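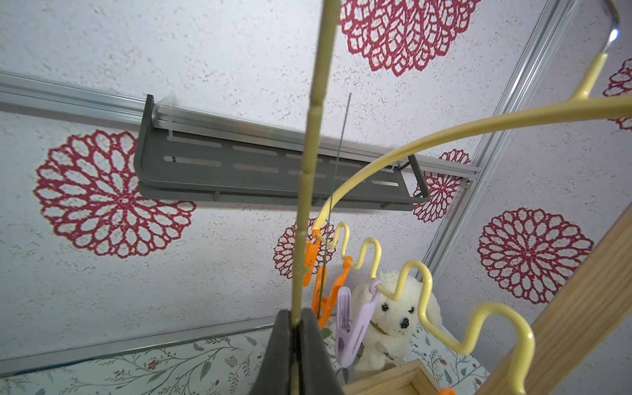
Section 4. Hanging small things to dry

By now your rail and shelf should be up and firm (if they still wobble, go back to Section 3 and give the screws another quarter turn, it makes all the difference). We can get on to the pleasant part, which is socks, baby mittens, handkerchiefs, doll clothes and all those other little bits that slide off an ordinary clothesline.

The Castetti clip hanger has a hook at the top, a curved arm, and a wavy rail underneath where the clothespins live. Each bend in the rail is meant to hold one pin.

1. Wipe the hanger with a damp cloth before you use it the first time. There can be a little dust left from the box.

2. Slide the clothespins onto the rail one at a time. Mix the colors any way you please. Friederike Petersen, who wrote the first version of this guide, kept one color for each child and swore by it at bath time.

3. Let each pin settle into the bottom of its bend. If it rides up on the curve, wiggle it gently until it drops.

4. Hang the hook over your bar or line and let go slowly. The hanger will tip toward its heavier side, so start your clipping in the middle and work outward, one piece to the left, one to the right.

5. Clip socks by the toe and mittens by the cuff. Thin handkerchiefs do nicely folded once over the pin jaws.

Note: In November, or any time the heating is on and the windows stay shut, leave an empty bend between pieces. Thick socks may want a full 24 hours.

Plush toys

We get more letters about these than about anything else! Please don't hang a plush toy by the ear or the tail while it is heavy with water. Roll it in a towel first and press (no wringing), then sit it upright on a dry towel and turn it now and then. Take off any collar, ribbon or charm before washing and put it back once the fur is dry right through. A soft baby brush will fluff it up again beautifully.

Caution: The hanger carries up to 66 ounces, evenly spread. Bath towels and jeans are too much for it.

Caution: Keep the hanger away from heaters and stove tops. Plastic softens sooner than you would think, and a softened rail never quite gets its bends back.

Spare pins come in bags of 100, part number 2098, from the Clirkgate shop. The older Broseck pins fit too, though they are a touch stiff for small hands.

Section 5. Putting the hanger away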